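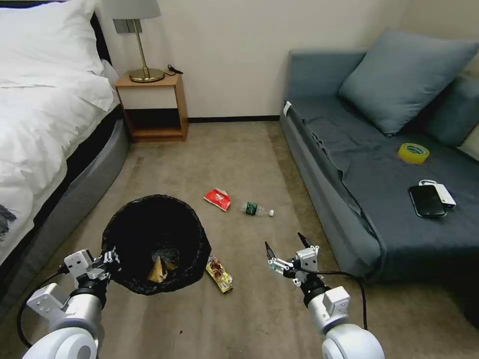
*Floor clearing in a guest room at Hiddale. The left arm is at the wastebasket; items still lie on the sofa bed.*

Azra Stan has run housekeeping at Hiddale for long enough to remember when the room sheet was a clipboard. The property now has 55 rooms on the automated floor-clearing rotation, and her first request when we sat down was that the article not describe the machine as a cleaner.

"It does a pre-clear," she said. "Litter off the carpet and into the bin. After that an attendant goes in and does the room. The bed, the bathroom, the dusting and the inspection are all still ours."

The unit is a two-armed mobile manipulator that staff call the Leka, after the software that schedules it. It enters after checkout is confirmed, maps the floor, and works through whatever it classifies as waste. Wrappers and drink bottles make up most of the load. Anything it can't classify is left in place and marked on the attendant's tablet.

Radomír Kováčik maintains the Leka and its sister unit, and wrote most of the rules for what they may touch. The central one is a height limit.

"Waste mode is floor only," he said. "If an object is on a seat, a bed or a nightstand, the arms don't go near it. A phone on a sofa belongs to somebody until a person decides otherwise. We had long arguments about whether to let it collect items from furniture and set them aside, and the attendants were against it. They were right, in my view. Once the machine has moved a phone you've lost the information about where it was."

Lost property is handled the old way. The attendant photographs the item where it lies, bags it, and signs it in at the desk. Stan said the number of disputed items has not changed since the units arrived in November, and she had not expected it to.

Soft packaging was the difficult category during commissioning. A crumpled wrapper presents no flat face to a parallel gripper, and on carpet the fingertips have to come down close to the pile without dragging it. Kováčik's team logged 1,922 pick attempts in a spare room before the units were allowed on the guest floors. Bottles were simpler, though a bottle on its side will roll if the first contact is off centre.

"People assume heavy things are the problem," he said. "Give me heavy. A chip bag is a bad object. It changes shape when you touch it, and then your grasp plan is for something that no longer exists."

The bins needed attention as well. A mesh basket with a liner is light enough to tip if an arm catches the rim, so release height was raised and the approach slowed. The attendants still change the liners. Kováčik tried to automate that step and gave it up.

For the attendants, the measurable change is in bending. Before the rollout, Stan asked each of them to keep a tally over two weeks of how often they stooped to pick something up. Some of the sheets came back with more than 100 entries for a single shift. She repeated the exercise afterwards and the figures fell to about 50, with most of the remainder coming from bathrooms, where the units don't go.

Scheduling was less straightforward. The pre-clear adds a stage between checkout and the attendant's arrival, and in the first month people were left standing in corridors with a loaded cart, waiting for a door to show green. Stan's response was to let attendants cancel the machine from the tablet and go in. Kováčik objected at the time, on the grounds that it would spoil his completion data.

"It did spoil it," he said. "I've since added a code for it."

No positions were cut at Hiddale. Stan was careful to add that two part-time positions were left unfilled when people moved on, and that staff have drawn their own conclusions. The attendants' daily room quota was raised by one in the spring, then put back after they showed that the time saved on floors was being spent on tablet entries.

"I'd have liked that worked out beforehand," she said. "You add a machine and you add a form. The form takes time - it should be on the sheet like any other task."

A second property, at Prurkeck, will take one unit next. The carpet there has a deeper pile, and Kováčik expects to redo the fingertip clearance from scratch. Stan has been asked to brief the housekeeping staff. She intends to bring the tally sheets, and the quota correspondence.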